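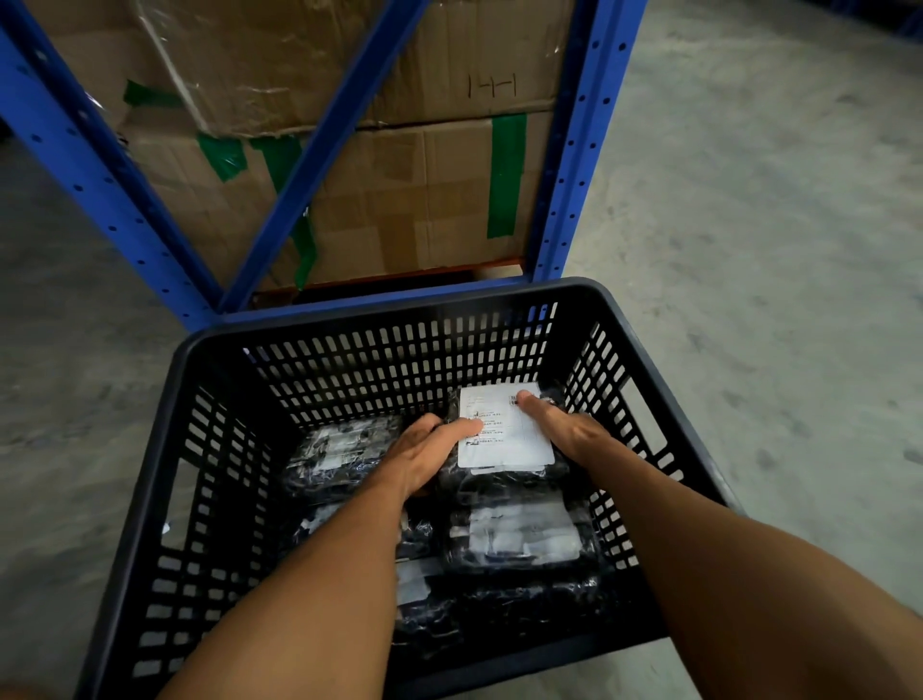
I run the packing side at Osby, a small warehouse that stores and ships clothing for other people's online shops, and I'm looking for 2 more pickers and packers before the holiday orders land on us. If you have ever ordered a sweater and had it turn up in a plastic bag with a sticker on it, you already know most of what we do. The job is baskets, bags and labels. You take a black plastic basket, you walk the shelves, you lay the packages flat in it with the label side where you can read it, and you bring it back to the bench. It sounds easy, and after the first week it mostly is, but the dark bags are shiny and they slide around on each other, so you learn to use both hands and slow down a little when you get to the label.

My name is Rajkumari Katiyar and I'll be the person you report to. I started here as a picker myself, so I know what the floor feels like at the end of a shift (hard! it's concrete, please bring proper shoes). I now do the schedule, the training and most of the arguing with the label printer. Tharindu Ranasinghe runs returns at the other end of the building, and you would spend part of your week with him too, opening things up, checking them over and putting them back on the right shelf.

So, what a normal day looks like. We start at 7 and the pick lists are already printed. Each list covers one basket. You match the code on the list to the code on the package, every single time, even when you are sure. We ship for two brands at the moment, Lokamov and Vorkow, and their bags look so alike that the sticker is the only thing you can go by. Full baskets go to the bench, where somebody scans everything and it goes into the outgoing cage. The truck comes at 3 and we like to be swept up and done by half past.

On our busiest day in October we sent out 359 orders. I'm telling you that so you can picture the pace - it's steady, and there are days when it's more than steady, but I don't run a stopwatch on anyone. I would much rather have a basket that's right than a basket that's fast. Wrong ones come back through Tharindu and he is too polite to complain, which makes me feel worse.

You don't need warehouse experience. I've trained people from restaurants, from daycare, one from a flower shop who was the neatest stacker I've ever had. You do need to be able to read small print (glasses are fine, I wear them), bend and lift through the day, and carry up to 30 pounds. Most baskets weigh a lot less than that. If you can't lift but you're good with details, write to me anyway and tell me, as we sometimes have bench work that's mostly sitting and scanning.

The hours are 7 to 3:30 with a half hour for lunch, and both positions run through the end of January. One of them will very likely stay on after that. I can't promise it in writing yet but I'm hopeful! Training is paid from the first hour. Gloves are provided if you like them, though plenty of us go without because the plastic is easier to grip with bare hands. There's a break room with a decent fridge and a radio that everybody has opinions about.

We're at 69 Major Road, around the back, the door beside the loading dock. The 30 bus stops across the street and there's parking if you drive.

To apply, drop off a short note at the front office or mail it to me at that address by 1st November. I don't need a fancy resume. Tell me what you've done before, when you could start and how to reach you by phone. I'll call everyone back myself, and if it sounds good to both of us you'll come in for a couple of paid hours, pick a few baskets with me and see if you like it. Questions are welcome too - mornings are bad, after 2 is best.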